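FOR IMMEDIATE RELEASE

Hotel Tarnasel Reopens Its Lakeside Wing, Stairs and All

Curirmont, Jun 21, 2021 - The Hotel Tarnasel will reopen its lakeside wing in July after two winters of work, one more than planned and one fewer than the plumber predicted.

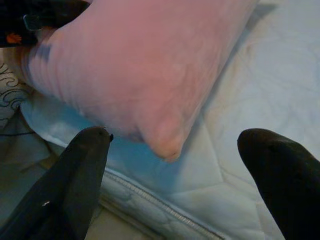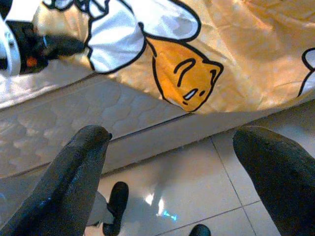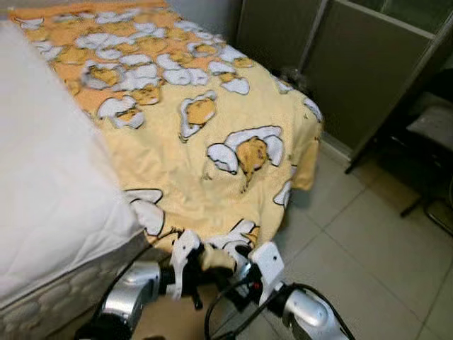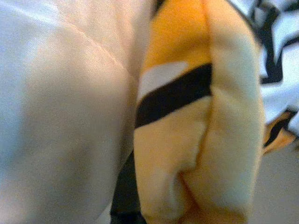 Bedding and soft toys, seen at close quarters. The patterned blanket is in the third picture.

The wing has 12 guest rooms, nine of them facing the water. The other three face the bakery, and regular guests have been known to ask for those first. Each room has new windows that open without the help of a shoulder. The creaking staircase has been kept at the request of the local heritage office, which has never had to climb it at midnight.

Breakfast moves back to the Zirken Room, named for the hill across the lake that it would overlook if the boathouse were somewhere else. It will be served until 11 on weekends, a concession won after a long campaign by people who do not get up.

The hotel has also come to terms with Kinnear Boats, whose landing is five minutes away on foot, downhill. Guests staying two nights or more will receive a round-trip ticket for the morning crossing. The walk back is uphill and remains free of charge.

The Tarnasel first took in guests as a rest stop for people waiting on the ferry, which in those days ran when the captain felt like it. The timetable has improved since then. The waiting room is now the bar, and its purpose has changed very little.

Reservations for the lakeside wing are open now at the front desk or by phone. Dogs are welcome on the ground floor. The hotel's main building stays open as usual throughout, and the elevator there is working again.

Press contact: Front Office, Hotel Tarnasel, Curirmont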